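Library > Business Law for Office Programs > Part Two > Chapter 6

Chapter 6
Keeping and Destroying Records

Every business collects more paper and more data than it needs. Chapter 5 dealt with what a firm may collect from its customers and staff. This chapter deals with what happens afterward: how long a record is kept, who decides, and what has to be done before it can be thrown away.

A record, for our purposes, is any information a business makes or receives in the course of its work and keeps as evidence of that work. A signed lease is a record. So is an email agreeing to change the rent. A blank form is not, and neither is a duplicate printed for someone to read on the train.

6.1 The Falimari Problem

Falimari was a furniture importer with 40 employees and one storage room. In January the office manager, Kiri Harawira, was told to clear the room before the lease ran out. She found 651 boxes. Of these, 313 had no date on the outside, and the person who had packed them had left the company.

Harawira asked the owner what could go. He told her to shred anything that looked old. She began with the undated boxes, and two days later a letter arrived from Sivska, a former supplier, giving notice of a claim over unpaid invoices. Some of the delivery slips had been in the boxes already shredded.

Falimari had not set out to hide anything. Its trouble was that it had no written rule to point to. A court asked to look at missing records will want to know whether they were destroyed under a regular schedule or on somebody's say-so. We will come back to Falimari in 6.4, where the supplier's lawyer asks for the shredding receipts.

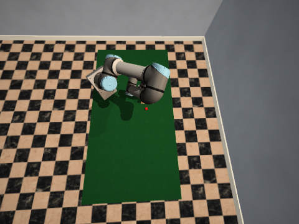

6.2 Retention Schedules

A retention schedule is a table listing each type of record, the length of time it is kept, and the event that starts the clock. The last column is the one most often left out. "Keep for seven years" means little unless the reader knows whether the seven years run from the signing of a contract or from its end.

The periods come from several places. Tax and employment laws set some of them. Others follow the time limits for bringing a lawsuit, and these differ from state to state. Where no law applies, the business picks a period that suits its own needs and writes it down.

Rutherford, a small payroll firm used in the exercises, has a schedule with 20 lines. Read it before going on to 6.3, and mark any line where the starting event is missing. You will need your marked copy again for the section on legal holds.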